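Section 4: Setting up the room for a drop-in evening

You've done the invitations and the tea list, so now for the best bit! An Urkano evening lives or dies by how easily people can move about, and half an hour of shifting chairs makes a huge difference.

1. Open the hall at 5.30pm and put the heating on straight away. The Gandine Room takes a good while to warm up, even in June.

2. Set out 26 chairs in a loose horseshoe, with the open end facing the door. Keep six more stacked by the piano (32 is the most the room can hold comfortably).

Caution: leave the fire exit beside the kitchen clear at all times, coats and bags included.
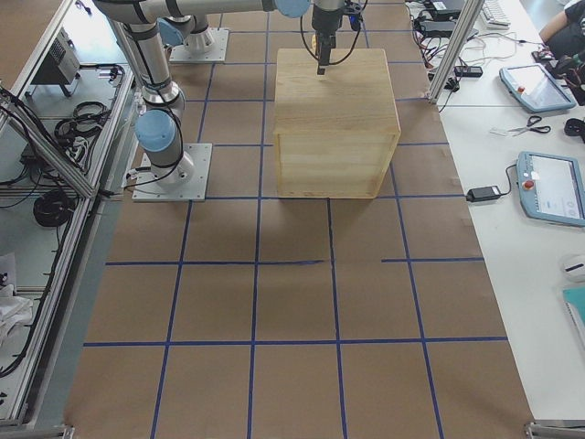 3. Mark out the action space. It wants to be wide enough for four people to walk across side by side. A rug is lovely if you have one, but chalk or string will do.

4. Put the welcome table just inside the door with name stickers, two fat pens and the sign-in sheet. Large, clear first names, please – it's so much easier to chat to someone when you can read who they are!

Note: newcomers often arrive early. Give them a job, such as putting out cups, and they'll be talking to everyone by seven.

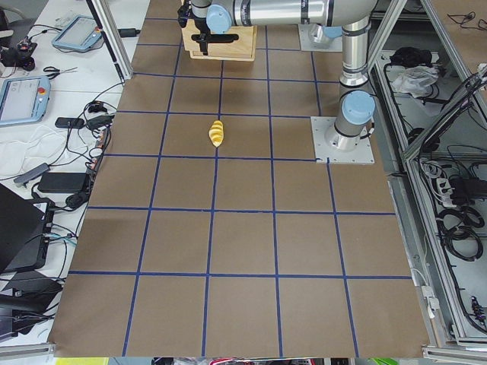 5. Dim the side lights and try the music from the back row. Prakash Pisharody's warm-up playlist runs for 42 minutes, so start it as the doors open and it will carry you nicely up to the first circle.

6. Walk the whole route once yourself, from door to table to chair, carrying a full cup. If you have to squeeze past anything, move it now.

Seating for shared suppers is covered in Section 5.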